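Gorkis bamboo cutting board + wooden dish rack set

Kitchen bench basics, sold as a pair. Back in stock 12th June, limited numbers, sorry to everyone who missed out in May.

What you get
Bamboo cutting board, rectangular, corners slightly rounded
Wooden dish rack, light timber, upright pegs for plates
Care card

Price: $120 the pair. Not splitting them at the moment, please don't ask at the counter.

The board
Strip grain bamboo. Plenty of room for a long capsicum and the bits you've already cut off it. Light enough to carry over to the pan. Oil it before first use, then whenever it starts looking dull. Food grade mineral oil, not olive, olive goes rancid.

The rack
Plates stand up between the pegs. Put a tea towel underneath if your benchtop marks easily. Dinner plates fine, deep pasta bowls a bit of a squeeze. No cutlery cup on this one, the Moter rack has one if thats what you're after.

Care
Hand wash both. No dishwasher, no soaking in the sink overnight. Stand the board on its edge to dry. Lemon and salt for onion smell, rinse, dry straight away. Rack just needs a wipe, check the base for soap scum now and then.

Board and rack on a white marble-pattern top, with a red pepper: 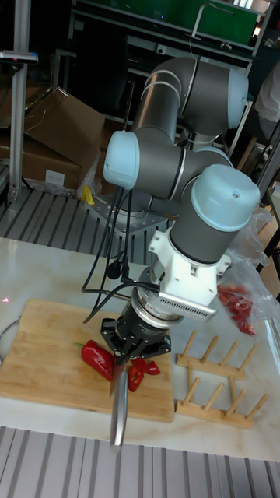
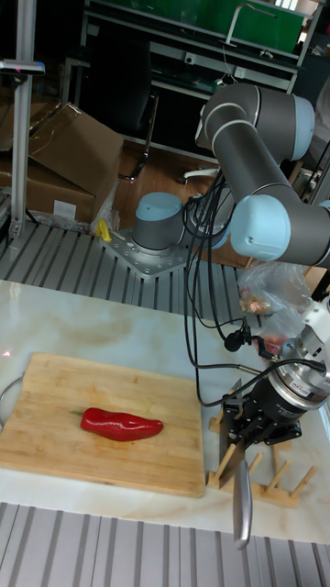

Delivery
Free over $200, otherwise flat rate at checkout. Pick up from the Stunatley shop, bring your order number. We close at 2 on Saturdays. Larger orders (cafes, rentals) email Danica Štěpánek for a quote, allow a few days for her to get back to you.

Returns
Unused only, orignal packaging. If something arrives split or with a peg loose send us a photo and we'll swap it. Colour varies between batches, both being natural materials, so we can't match a board you already own.

Also in this range: Fan trivet, Fan spoon rest (sold out).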